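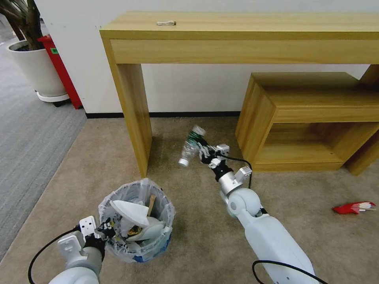

How I Clean Under and Around a Console Table

I put this off for months. The console in our front room is the place where everything lands — keys, mail, clips, pens, bottles somebody finished on the way in — and whatever doesn't stay on top ends up on the carpet by the legs. Last July I finally worked out a routine I can stand, and a few of you asked for it after my post on the Ratska shelves, so here we go!

What I use: two soft cloths, a dry paintbrush (a cheap one, an inch wide), the vacuum with the skinny nozzle, a paper bag for recycling and a shallow tray for the little stuff.

1. Floor first, by hand. Get down there and pick up bottles and anything bigger than a coin before you even think about the vacuum. I once skipped this and spent 23 minutes fishing a pen cap out of the hose. Bottles go in the paper bag. If there's still something in one, tighten the cap and stand it in the kitchen until you're done.

2. Clear the top into the tray. Clips, small tools, receipts, all of it. Don't sort yet! I always want to sort, and then I'm reading a Divo catalog on the rug and it's lunchtime.

3. Empty the open box underneath. If you have a cube cabinet under yours, pull it forward a little so you can get behind it. Lift it if it's light enough, as dragging leaves tracks in my carpet that take days to go away.

4. Brush, then wipe. Run the dry paintbrush along the apron and into the inside corners of the cube, where the shelf meets the sides. Then a barely damp cloth, going with the grain, and the dry cloth right behind it. Our table has a plain wood look and shows every streak if I get lazy with the second cloth.

5. Baseboard. Black baseboards show dust like you wouldn't believe. Wipe from one end to the other in one go.

6. Plants. Slide the saucer and planter together (get help if it's a big one), vacuum the spot, and wipe the dark leaves while you're there.

7. Vacuum. Skinny nozzle along the wall and around each leg, then the regular head for the rest. On a striped rug I go along the stripes.

Now you can sort the tray. I keep a small Tornitis tin in the cube for clips and such, and anything that doesn't fit in the tin has to go live in another room.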